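Why Do Animals Wear Stripes?

Zebras have them. Tigers have them. So do bees, skunks, clownfish, and some very grumpy caterpillars! Stripes turn up all over the animal kingdom, on land, in the air, and deep in the sea. But what are they for? Scientists have been puzzling over that question for a long time, and the answers are a lot more surprising than you might think.

Let's start with one big idea: stripes don't always do the same job. A stripe that helps one animal hide can help another animal shout "LOOK AT ME!" It all depends on who is wearing it, where they live, and who might be trying to eat them.

Stripes that shout
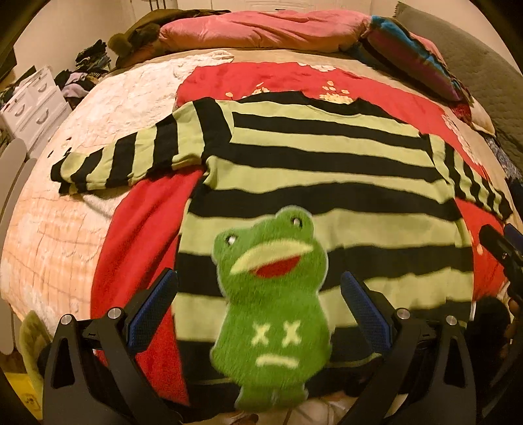 Wasps, bees, and hornets want to be noticed. They carry a sting, and using it is hard work (for a worker honeybee that stings a person, it usually means the end of her life). It's much safer for everybody if a hungry bird takes one look and flies off. So these insects wear strong bands of dark and bright color that are easy to spot and easy to remember. You can get the same feeling from clothes. Lay a sweater with wide lime green and black stripes on a red blanket, and your eyes go straight to the stripes! Pale next to dark makes each band look sharper, and that's just the trick a wasp is using.

Scientists call this kind of pattern warning coloration. A young bird might grab a wasp once, get a nasty surprise, and remember those stripes the next time it's hungry. Skunks do it too, with white stripes on black fur. Their message is "I can make you smell terrible for days," and most animals get the message.

Then there are the cheaters. Hoverflies have no sting at all, but many of them are striped in yellow and black just like a wasp. They're harmless, and they get left alone anyway. Next time you see one on a flower, count the wings if you can get close enough. Flies have 2 and wasps have four, though a wasp often folds its wings so that they're hard to tell apart.

Frogs get in on it

Plenty of frogs are green all over and blend in with leaves. Others go the other way completely. Some poison frogs of Central and South America are bright yellow and black, or green and black, in bands and blotches. Their skin holds poisons, and their colors warn snakes and birds to keep away. They hunt in the daytime, right out on the forest floor, where everybody can see them. That's pretty bold for an animal that could sit on your thumb! 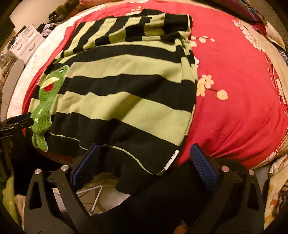

A fuzzy green frog with light green spots, stitched onto black and green stripes.

Spots and stripes can do the very same work, by the way. A leopard frog has dark spots that break up the shape of its body in the grass. From above, a hungry heron sees light patches and dark patches and may miss the frog completely.

Stripes that hide

Breaking up a shape is what tiger stripes do, too. A tiger is orange, and you'd think a big orange cat would be the easiest thing in the forest to see. But deer, which tigers love to hunt, can't tell orange from green very well. To a deer, the orange fur looks like more leaves, and the dark stripes look like shadows between tall stems of grass. The tiger's outline just melts away. And every tiger has its own pattern, so researchers can tell one from another by looking at the stripes on their sides.

Stripes on fish can work the same way. Imagine a whole school of striped fish turning at once - where does one fish end and the next one begin? A predator trying to pick out a single fish has a tough time.
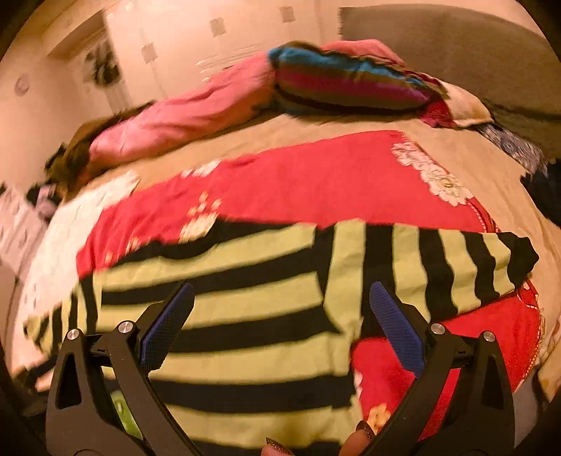

Now for the big mystery: zebras. You can't really hide on an open grassland in black and white, so what's going on? People have come up with lots of ideas. Maybe the stripes confuse lions. Maybe they help zebras stay cool, or recognize their friends. All of these have been studied, and scientists still argue about them.

The idea with some of the best evidence is about flies! Horseflies bite, and they can carry diseases. Researchers have watched flies buzz around zebras and around plain-colored horses. The flies came close to both, but they had a lot more trouble landing on the zebras. When horses were dressed in striped coats, the flies had trouble landing on those as well. Something about the stripes seems to mess up a fly's landing.

Try it yourself

You can test hiding stripes at home with paper, scissors, and crayons.

Cut out two paper fish, the same size. Color one plain gray and give the other one wavy black and gray stripes. Now cover a big sheet of paper with wavy black and gray lines and tape both fish somewhere on it. Ask a friend to stand across the room and turn around. Which fish did they find first?

Then try both fish on a plain gray sheet. Did the winner change?

Words to know

Camouflage: colors or patterns that help an animal blend in with its surroundings.
Predator: an animal that hunts other animals for food.
Warning coloration: bright or bold patterns that tell predators to stay away.
Mimic: an animal that looks like a different kind of animal, such as a hoverfly that looks like a wasp.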